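Talks on Jenari border water treaty to resume after two-year break

Negotiators from Jenari and Moroz will return to the table next week to try to finish a treaty on sharing and monitoring the border river. The last round ended without a joint statement and left both delegations blaming each other.

The meetings will take place in Prirkirside, the small port town that hosted the first round. Officials from both governments confirmed the dates in separate statements and said the delegations would be led by the same chief negotiators as before.

The draft treaty has been under discussion in one form or another since the old river agreement lapsed. It would set limits on how much water each side can hold back in the dry season, require advance notice before reservoir gates are opened, and allow inspectors from each country to visit pumping stations and dams on the other's territory.

The inspection clause is where the last round broke down. Jenari wants visits on short notice. Moroz has said it will accept scheduled visits only, arguing that several of the dams on its side are close to military roads.

Liudmyla Hrytsenko, who leads the Jenari delegation, said her team would arrive with a revised text on inspections and was prepared to discuss the timing of visits, though not the principle.

"We have said many times that a limit on paper is worth very little if no one is allowed to go and read the gauge," Hrytsenko told reporters at the foreign ministry. "We can talk about how many hours of notice are needed. We can talk about which roads the inspectors use. We can't sign a treaty that has no inspectors in it."

The Moroz foreign ministry did not comment on the revised text. In a short statement, it said it was going to Prirkirside "in good faith and with full instructions" and hoped the meetings would be free of what it called public pressure.

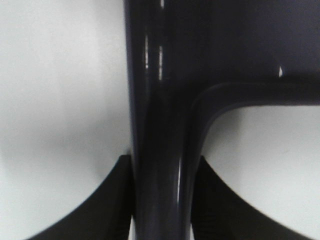
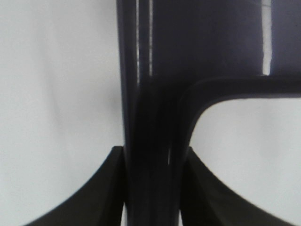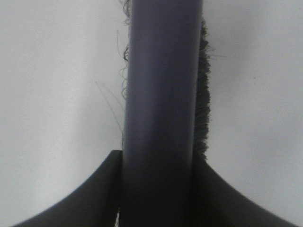
By Yurii Ostapchuk
Diplomatic correspondent
May 28, 2023

The two governments have exchanged letters on the river since December, when heavy releases from an upstream reservoir flooded farmland on the Jenari side. Jenari said it had received no warning. Moroz said a notice had been sent through the usual channel, and later released a copy of it. The two sides still disagree over when the notice arrived and whether the office it was addressed to was still open.

That dispute has shaped the new draft. According to a summary circulated to lawmakers in Jenari, notice of any large release would have to go to a shared duty desk staffed at all hours by officials from both countries. The desk would be placed in Prirkirside and paid for in equal parts.

Lawmakers who have read the summary say the full draft now has 10 chapters, of which 6 are considered closed. The closed chapters cover navigation, fishing rights, flood warnings, bridge maintenance, the exchange of weather data and the status of the river islands. Those still open deal with dry-season limits, inspections, compensation for past damage and the settlement of disputes.

The last of these may prove harder than it looks. Jenari would like unresolved complaints to go to an outside arbitrator whose decision would be final. Moroz prefers a joint panel made up of equal numbers from each side, with no tie-breaking vote. Diplomats familiar with the earlier round said a compromise was discussed over two evenings, under which the panel would have a fixed period to reach agreement before an arbitrator was called in. It was never put in writing.

Compensation is the other sore point. Jenari has registered 2,488 claims from farmers and homeowners along the lower river, and its government has promised not to sign any text that would cancel them. Moroz says the claims are a matter for the courts and have no place in a treaty about water. Hrytsenko would not say whether the claims would be raised on the first day. She did say they would be raised.

Farm groups in the lower valley have asked to send observers to the talks. The request was turned down by both delegations – one of the few points on which they have agreed this year. The groups plan to hold a public meeting in Prirkirside while the talks are going on and have invited negotiators from both sides to attend. Neither delegation has replied.

The neutral government of Jutaro will again provide the chair and the interpreters. Jutaro lies downstream of both countries and has its own interest in a deal, though its officials have been careful not to favor either draft. Its foreign ministry said the chair would meet the delegations separately before the opening session and would decide after those meetings whether to start with the open chapters or read through the closed ones first.

That choice matters more than it might seem. At the last round, the delegations began with the closed chapters and spent most of the first three days reopening them. Navigation alone took a full day after Moroz asked to change the definition of a cargo vessel. The request was later dropped, but by then there was little time left for inspections, and the session on dry-season limits was canceled.

Hrytsenko said she would prefer to start with inspections and leave the rest until they are settled. "If that one moves, the others will move," she said. "If it doesn't, we can all go home early."

Outside the two capitals, expectations are modest. The river is already running low for this time of year, and the upstream reservoirs are being filled ahead of the summer. Without a treaty, the two water agencies have been working from an informal understanding that has to be renewed by letter at the start of each season. The current letter has been signed by Jenari. Moroz has acknowledged receiving it and has asked for a change to the wording of the second paragraph, which sets out the measuring points.

Under that understanding, each agency publishes a daily river level from its own gauges. The two sets of numbers have often differed. Engineers from both agencies met in the winter to compare equipment and recommended that one gauge near the border bridge be read jointly. The recommendation has been written into an annex of the draft treaty and could take effect separately if both governments agree, even if the main text is not finished.

Several lawmakers in Jenari have urged Hrytsenko to seek at least that much. An opposition motion calling on the government to sign the annex on its own was withdrawn last week after ministers said it would weaken the delegation's hand. Its sponsors said they would bring it back if the talks fail.

Any treaty would need to be approved by both parliaments. In Jenari, a simple majority is enough. In Moroz, the text must pass two readings and can be sent back for changes after the first, a step that was used to delay the previous river agreement for most of a year. Neither parliament has set aside time for a debate, and the one in Moroz goes into recess in the summer.

The opening session in Prirkirside will be closed to reporters. The chair is expected to give a short briefing at the end of each day, and a joint statement, if there is one, would be read out after the final session in both languages. Officials said the talks could be extended by a day if the delegations ask for it and the hall is available.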